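Kornside swap shop sorts out its cleaning corner before the winter rush

November 22, 2024

If you've been to the Kornside swap shop on a Saturday, you know the back corner. Mops leaning on mops, a bucket inside a bucket, and somewhere under all of it the thing you came in for. Well, I stopped by this week and I'm happy to report that the corner is getting a makeover, and it's starting with the humble sponge!

The shop has been taking in unopened household supplies since August, when the Prothero Street hardware store closed and passed along whatever was left on its shelves. That came to 94 boxes, and a surprising number of them were kitchen stuff (scrubbers, dish brushes, cloths, that kind of thing). Great news for anyone setting up a first apartment, less great for the people who had to find somewhere to put it all. For most of the fall it sat in the hallway and you had to turn sideways to get to the restroom.

So now there's a plan. Small things come out of the boxes and go onto little open shelves where you can see them, sorted by what you'd use them for. Soft sponges up top for dishes and glasses, the tougher scrubbing kind underneath for pans and oven racks. I like this a lot. I've bought the wrong sponge more times than I care to admit, and I once took the shine right off a nonstick pan that my sister still brings up at Thanksgiving.
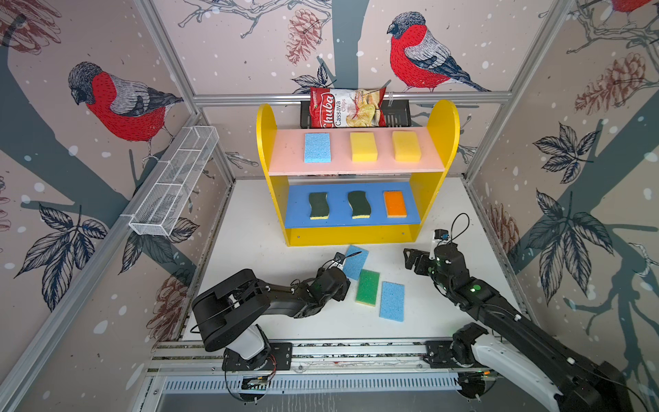

Color helps too, and I hadn't thought about that until I started using it at home. Blue for the dishes, green for the sink, and the yellow ones for whatever the dog has done. You can run a whole kitchen that way. The shop is putting up a small sign with a few suggestions, but you can make up your own system and no one will check.

Prices stay where they were, so a sponge is still whatever change you've got in your pocket, and the bigger items are marked on the tag. Money from the cleaning corner goes toward the new floor in the front room, where the shop has a goal of $1000. They're at $175 so far, and the jar by the register is doing its best.

Jimudero, the coffee place next door, is pitching in by giving 70 cents off a drink to anybody who brings over a swap shop receipt on the day of purchase. I tested this for you with a large latte and a cinnamon roll (the roll is full price, I asked).

A few things they could still use: dish soap with the seal on, rubber gloves in any size, and small shelves or racks that stand up by themselves. Wire baskets are welcome as well. Please don't drop off anything that's been opened, and please don't leave bags outside the door overnight. Last month it rained on a whole sack of paper towels.

The new corner opens to shoppers next Saturday at ten, and the Skisora bus stops right across the street. Bring a tote bag if you have one, they're always running low.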